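Jotlow A2 won't charge past 80 per cent since the August update

Bram Hendriks
My Jotlow A2 used to fill up overnight without any fuss. Then came the August update, and now it stops at 80 per cent and sits there looking pleased with itself. I've tried two chargers and two cables. The battery page says 492 charge cycles, if that means anything to anyone. Is the phone on its way out, or is it being clever?

Necati Toprak
Clever, I'm afraid. The update switches on something called Battery Care, which caps the charge on phones with a few miles on them. Mine did the same and I spent an evening blaming the socket. Go to Settings, then Battery, then Battery Care, and pick Off or Overnight. Overnight holds it at 80 and tops it up before your alarm, provided you set an alarm. Restart afterwards, as the old limit hung around on mine until I did.

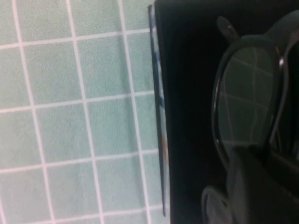
Villard
Had the same phone, same problem. Bought a Dremitz. Charges lovely. Camera's rubbish.

Antoniuk
Necati has the right menu, but if the switch is greyed out you need to turn off Power Saving first. Took me 13 minutes of jabbing at it to work that out. As for the cycles, I wouldn't bin a phone over that number alone. If it still gets you to bedtime, leave the cap on and forget about it. If it's dying by lunch, price up a new battery before you do a Villard.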